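My sister-in-law forwarded me another leaflet about washing chicken, this one from an outfit called Nirkent that sells a produce rinse for $37 a bottle. It claims the rinse removes "hidden bacteria" from almost anything. Removes how many? Compared to what – tap water? The leaflet doesn't say.

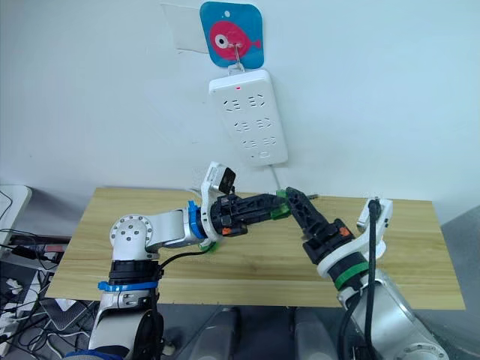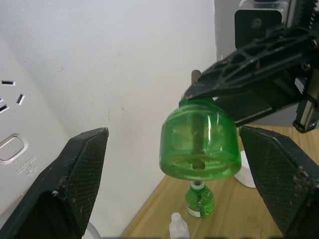 I wrote and asked. Halima Simiyu in customer care sent a polite reply saying they had tested 212 samples of lettuce. I asked which germs, and whether anyone had run plain water next to it. That was Tuesday, and I'm still waiting.

Meanwhile I'll keep rinsing lettuce under the faucet, leaving the chicken alone, and cooking it until the thermometer says 165.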